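The Mint Shelf Project, or How I Fell for Pale Green

If you've run into me at all since spring, you already know what this item is about, because I haven't been able to stop talking about it. I've been redoing the tall cupboards in our back hallway, and I have gone completely head over heels for soft, grayish greens. Mint, sage, the inside of a cucumber — whatever you want to call them, I want them on everything.

It started with Joanne Kershaw's pantry. Several of you saw it when she had us over for the seed swap, and I think half the group went home with her paint code scribbled on a seed packet. She'd used a matte finish called Fendow on her doors, and the whole corner of the kitchen felt calmer for it. I stood there holding a paper plate and decided our hallway was next.

Now, our hallway is not a promising place. It's long, it gets daylight from one end only, and the walls are that warm gray that came with the house (it goes a little pink when the sun is low). Dennis Fairclough warned me that a cool green next to a pinkish gray could go badly wrong, and he lent me 9 sample boards so I could find out before spending real money. What a treasure that man's garage is! I leaned them up against the wall one after another and left each one there for a full day, and I'd tell anybody to do the same. A color you love at breakfast can look like dishwater by supper.

The winner was a quiet one. On the lid of the can it looked like almost nothing, a gray with a rumor of green in it. Up against our wall it woke right up. The warm side makes the cool side look cooler, and the other way around, and I must have walked past it twenty times that first evening just to have another look.

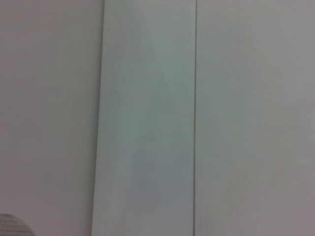
The other thing I've learned to love is a plain front. My first plan had trim, little knobs, a chalkboard square for the grocery list, the works. Agata Bortolotti talked me out of it over coffee. She had fitted flat doors in her sewing room at the old Quintela building and said that with a pale color you want a big calm surface, so the light has somewhere to go. She was right. A smooth matte face picks up every small change through the day, a bit whiter here, a bit bluer there, and you'd lose all of that under molding.

A few practical notes for those of you who asked.

Go matte, and use a foam roller, the small kind. A brush leaves lines that show up terribly in side light. I did two thin coats and then a third because I was enjoying myself.

Sand between coats with the finest paper you can find and wipe down with a barely damp cloth. I skipped this on one shelf and I can feel it every time I reach for the towels.

Mind your gaps. Stojan Atanasov, who hung kitchens for 21 years, came by with a level and a stack of old playing cards. He slips a couple of cards in between one panel and the next while he tightens things up, then pulls them out, and you get the same thin dark line all the way down. I had never given a gap a moment's thought in my life and now I look at them in every house I visit. A straight one is a beautiful thing! And do trust the level over your eye, as old walls lean more than you'd think.

As for cost, the whole job came to $422, and a good part of that was hinges. I bought mine from Mustberg, and they sent the wrong size the first time but swapped them without any fuss. The boards were offcuts, so your own total will depend on what your friends have in their garages.

I have nearly a full can of the green left, plus most of Dennis's sample boards, which he says can keep circulating as long as they come home to him by September. Cauã Conceição has first dibs for his laundry room, and after that they're up for grabs. Leave a note in the box by the door with your name and what you're painting. And if you've got a dark hallway of your own and want to come and see mine, please do, late afternoon is best — I'll put the kettle on.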